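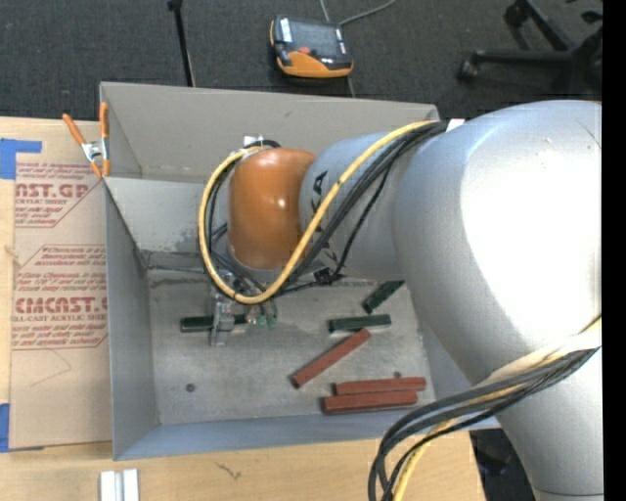 Robot arm over a grey metal bin

Zitia garment steamer review: six months in a very small alterations shop

I run a two-room alterations and pressing shop in Ustley, and back in the winter my old steamer finally gave up with a queue of bridesmaids' dresses on the rail. I'd been nursing it along for years (new hose, new seal, a lot of bad language) so I can't say I was surprised. I needed something quickly, I didn't want to spend silly money, and the Zitia was in stock at the trade counter. That was the whole of my research!

It's an upright steamer with a floor tank, a telescopic pole and a hose that clips to the back. The box says 2000 watts, and it's ready to go in the time it takes me to turn the lights on and find my glasses. My old one needed a full kettle's worth of patience every morning, so that alone put me in a good mood.

On ordinary stuff it's lovely. Viscose, polyester linings, school blazers, those crinkly summer dresses that come in by the armful from June onwards – all of it drops out in a couple of passes. Wool trousers come up nicely too, though you'll still want an iron and a proper board for a crease that lasts past lunchtime. I tried to get away with steaming only on one pair and the customer noticed. Fair enough.

Heavy linen is where it struggles. I do a lot of curtains for the guest houses along the front, and on anything interlined I have to go over the same patch again and again, with my arm up above my head, and it spits. Not constantly, but enough that I keep a towel over my shoulder. If curtains are most of your work I'd look at the Leitner instead. I had one on loan for a fortnight and the steam is much drier. It's also a great heavy lump to wheel over a doorstep, and when I looked it cost more than twice as much.

Now the hose. On the Zitia it's 79 inches long, and I know that because I measured it in a temper. It reaches the top of a long curtain if I stand the tank right underneath, but then the tank is exactly where my feet want to be. Another foot of hose and I'd have very little to moan about.

The tank lifts out easily and has a decent wide neck, so you can get a bottle brush in. We have dreadful water round this way and I descale once a month with the Grurnolholm sachets, which smell of old lemons but do the job. I skipped April and paid for it with white flecks down a navy suit. They brushed off, thank goodness.

Small gripes: the pole clips feel cheap, and one of mine has already gone a bit slack, so the pole sinks slowly while I'm working. The hanger on top is no use for anything with shoulders – I took it off and use a wooden one on a hook. And the foot switch is stiff. My left knee has opinions about the foot switch.

I paid £70 for it in the sale, and for that I think it's cracking value. It gets used most of the day, six days a week, which is far more than the makers probably had in mind, and the only thing I've replaced is the brush head (£31 with postage, and that did sting).

Would I buy it again? For a shop my size, yes, I would. If you've got someone pressing full time or a lot of hotel work, save up for the bigger machine, and do ask to try it on your own curtains first.

Four stars from me. It'd be four and a half with a longer hose.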